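Clenwood Policy Workshop: working notebook
June, entry by Zdeňka Hájek

Started 9.15. Continuing with the bus concession question from the Clundale survey. Ľubomír has the cleaned returns; I have the coding sheet and the first draft of the brief.

Returns in hand: 1137. Of these, 62 have no usable postcode and have been set aside in their own file. They stay out of the ward tables but remain in the overall totals. Note this in the method section, as the last brief left it out and Biswas asked.

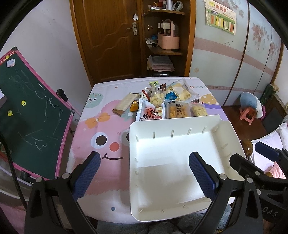
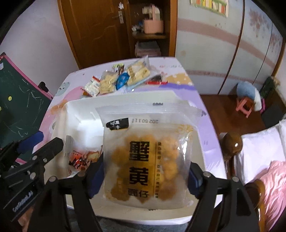

Coding of question 7 (reasons for not holding a pass). The old category "cost" was doing too much work. It took in people who cannot pay the renewal fee, people who think the fee is poor value, and people who did not know there was a fee. Split into 7a, 7b and 7c. Recoded one batch of 30 by hand, then swapped with Ľubomír and compared. We disagreed on 19, nearly all on the line between 7a and 7b. That is too many to carry on with. Wording for 7a now reads: "respondent states or clearly implies they could not meet the fee from present income". Anything weaker goes to 7b. Second batch after lunch under the new wording.

Draft brief, section 2. Cut the paragraph comparing Clundale with Utano. The Utano scheme is paid for out of parking income and has no age limit, so the two fare tables do not line up. Could go in an annex if Biswas wants it. Kept the sentence on evening services but moved it down to section 4, where the timetable evidence is.

Section 3 still has the phrase "hard to reach groups". Ľubomír objects, and I agree. Replace with the actual groups: night shift workers, carers, people in temporary housing.

2.40 pm. Second batch done. Disagreements well down, and those left are mostly unreadable handwriting. Going ahead with the full recode on this basis. Old codes kept in column K, do not overwrite.

Open points:
- Ward boundaries changed between the two survey rounds. Need the old map before any ward comparison goes in.
- Ask the Clundale transport office whether renewals by post are counted in the month sent or the month received.
- Weighting by age: try with and without, report both.
- Ľubomír to check the totals in table 4 against the raw file. The row for under 25s looks low to me.

Stopped at table 5. Column headings there still use the old codes.

Last updated: June
© Clenwood Policy Workshop | Contact | Back to top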